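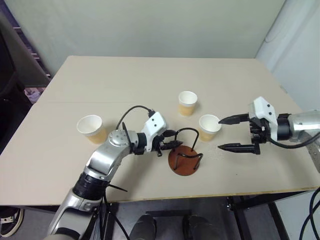

Paper cups and an empty cup stand on the table.

Filed under: Mortgages > Refinancing > Escrow and Payoff

Payoff quote higher than statement balance, and escrow netting at closing

ledgerline_k
Closing a rate-and-term refi in March. Current servicer is Brandel, new lender is Primo. The payoff quote came back $481 higher than the principal balance on my last statement. I have a little over $3000 sitting in escrow at Brandel. Two questions.

1. Is the $481 just interest, or is there a fee buried in it?
2. Primo's closing estimate has me funding a new escrow account in full. Can the old escrow be applied to the payoff so I bring less cash?

No prepayment penalty on the note. I checked the rider.

tworivers_refi
1. Mostly interest. Mortgage interest is paid in arrears. Your statement balance is principal only, as of the statement date. The payoff quote is principal plus interest accrued from the last paid-through date to the good-through date, plus whatever the servicer is allowed to charge for recording the release. Multiply principal by the note rate, divide by 365 (or 360, depends on the servicer), and that is your per diem. Multiply by days. Whatever is left over is fees.

2. It depends on the servicer. Some will net escrow against the payoff if you ask in writing before the quote is issued. Most send you a check afterward.

ledgerline_k
Per diem on the quote is $31. The quote is good through the 15th, with interest paid through the 1st. 14 days at 31 is 434. That leaves 47.

tworivers_refi
Then 47 is your release and statement fees. Ask for the itemization. A wire fee shows up there sometimes too.

basis_pt
Check whether they count the good-through date itself. If Brandel charges interest for the 15th, you have 15 days, so 465, and 16 in fees. Both are plausible. The quote letter should say "through and including" or just "through."

ledgerline_k
It says "through and including."

basis_pt
Then it's 15 days and 16 in fees. Nothing hidden in that.

tworivers_refi
Agreed, I had the day count wrong.

oldnote87
Do not net the escrow. I did this on a Mahrous loan. The payoff was issued net of escrow, then the servicer paid the county tax bill two days before the wire landed. The escrow balance they had credited was no longer there, the payoff came up short, and the release was held until I wired the difference plus additional per diem. It took 11 days to straighten out. Take the full payoff and wait for the check.

basis_pt
That is a disbursement timing problem. It isn't a reason to avoid netting in every case. If no tax or insurance bill is due between the quote date and funding, the balance doesn't move. The OP can look up both due dates.

oldnote87
The OP can look up the due dates. The OP can't look up when the servicer cuts the payment. Mine went out almost a month before the bill was due.

basis_pt
Servicers commonly pay early to catch a discount where the county offers one. That can also be looked up. I still think for someone short on cash to close, netting is reasonable. If cash isn't tight, take the check.

quietamort
There is a third way. If the new loan stays with the same lender or servicer, the old escrow account can sometimes be transferred or credited straight across. That doesn't help here because Brandel and Primo are separate companies, but other people will find this thread.

Federal rule for the refund is 20 business days after the loan is paid in full, excluding weekends and legal holidays. Put your current mailing address on file before the payoff. On a purchase with a move this is where checks get lost. On a refi it usually goes fine.

ledgerline_k
Cash isn't tight. I just dislike funding two escrow accounts at once.

quietamort
You aren't paying twice, you are floating it for a few weeks. Compare the initial deposit on your closing estimate with the refund and you will probably find them in the same range. What you should check is the cushion. The new servicer can hold up to two months of escrow payments as a cushion under federal rules, less if your state or loan documents say so. Look at the initial escrow statement and confirm the lowest projected balance over the year doesn't exceed that.

starar_switcher
Related question. I am with Starar and their online payoff figure differs from the one they sent my title company. Same good-through date. Which one controls?

tworivers_refi
The written one sent to title. Online figures often leave out recording fees or any unposted transaction. Have title get a verbal or refreshed quote the morning of the wire.

starar_switcher
The online figure is the higher of the two, though.

basis_pt
Then you may have a payment that posted between the two quotes. Compare the paid-through date on each. If those match, call and ask for both breakdowns. Don't let title wire on the lower number without confirming, because a short payoff can be returned or held, and the per diem keeps running either way.

oldnote87
Agree with all of that. An overpayment gets refunded. A short one holds up the release.

ledgerline_k
Update. Got the itemization from Brandel. 15 days interest at 31, release recording 16. Matches basis_pt to the dollar. I asked about netting and was told they need a signed request and then reissue the quote, good for 10 days. The insurance premium is due inside that period, so I am leaving the escrow alone and taking the check.

Also, a note on the rescission period for anyone doing this on a primary residence. Signing and funding are not the same day. Primo's first estimate of the payoff ran interest to the signing date only. I had them rerun it to the expected disbursement date plus two extra days. The cash-to-close figure went up by the additional per diem, with any excess coming back from Brandel.

tworivers_refi
Good. Turn off autopay at Brandel too, but only after you confirm the payoff posted. If the next due date falls before funding, make that payment and get the quote refreshed.

quietamort
And send the insurance agent the new mortgagee clause now. If the renewal gets billed to Brandel after the payoff, it may sit there unpaid.

ledgerline_k
Sent it this afternoon.

18 replies | 6 shares | Tags: payoff quote, per diem, escrow refund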